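Keeping the Greleck Rover on the Road: Setup and Maintenance of One Outdoor Machine

Project report, second-year practical
Bhupendra Joshi, Kendra Paquette, Pak-hei Yeh
Adviser: Genalyn Gatchalian
Submitted 2025-09-04

1. What we were asked to do

The department bought the Greleck in February. It is a four-wheeled rover with a mast camera and a drive unit that, according to the brochure, needs "no routine calibration." Our job was to set it up, keep it in working order for a term and write down what that took. We did not believe the brochure at the start and we believe it less now.

The group before us left a folder of settings labeled "final." Three of the files disagree on wheel diameter. Wayne MacPherson in the workshop told us to throw the lot out and measure for ourselves, and we did.

2. Setup

We set tire pressure, wheel diameter and camera tilt, in that order. The manual puts the camera first. This makes little sense to us, as the tilt changes once the tires are pumped up, and we had to redo it the one time we followed the book.

The wheel encoders gave 2,445 ticks over our taped distance on the workshop floor. Five repeat runs gave the same figure, and for a while we were pleased with ourselves. A smooth floor is a kind place to test a wheel. We asked for time on the gravel road at the Endbridge site.
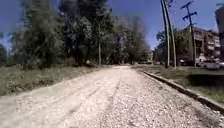 Odometry was the first thing we checked outdoors, and the workshop figure did not hold. The rover over-reported its distance on every run, and by a different amount each time. Kendra suspected a loose encoder collar and tightened it, with no change. Pak-hei thought the surface was to blame. The left side of the road is fairly smooth and pressed down, while the right-hand part is covered in small coarse stones, so a rover driven up the middle has its left and right wheels on different ground. We moved the whole run over to the left and the error shrank. It did not go away. We would like to say the rest is wheel slip, but we have no measurement that separates slip from a bad collar, and the earlier reports that claim to have done so do not show their working.

3. Looking after it

Dust is the main enemy. The drive housing is sold as sealed. When we opened it at the end of the first week there was grit behind the gasket on the rear left corner, enough to feel between two fingers. We cleaned the seat, turned the gasket over and closed it again. Bhupendra wanted to add sealant. We decided against it so that the next group could still get in.

The routine we settled on:

Before a run: tire pressure, collar screws, lens wipe, battery contacts.
After a run: brush the wheels, blow out the hubs, look at the rear left gasket.
Every 13 runs: open the housing, clean the encoder disk, repeat the floor test.

The 13 has no science behind it. It was the number of runs we had done when the first disk got dirty enough to drop ticks. Someone should test a longer gap.

4. The camera and the curb follower

The software comes with a curb-following mode made by Lavov. It looks for the dark line under a raised edge and steers to keep it at a fixed place in the view. On a bright day it worked better than we expected. Under cloud it lost the line twice and stopped, and stopping is at least the right way to fail.
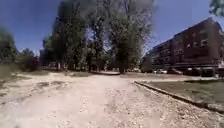
We set the follower's contrast threshold to 200 and left it there. Lower values made it take wheel ruts for an edge, and higher ones made it give up too early. Li's method from the course reader, in which the threshold adjusts itself, sounds better on paper. We tried it for one afternoon. It hunted back and forth so much that we could not tell whether it was helping, and we went back to the fixed number.

The outer parts of the picture are soft and a bit stretched. We refocused the lens and saw no improvement there, so we only let the follower use the middle part of the view.

5. What is still wrong

The distance error on gravel is unexplained. The rear left gasket should be replaced and the order is in. We never found out which of the three old wheel diameters was used for last year's results, and we would treat those results with care until somebody does.

Our own settings are in the folder, dated, with the measurements beside them. Please do not rename the file "final."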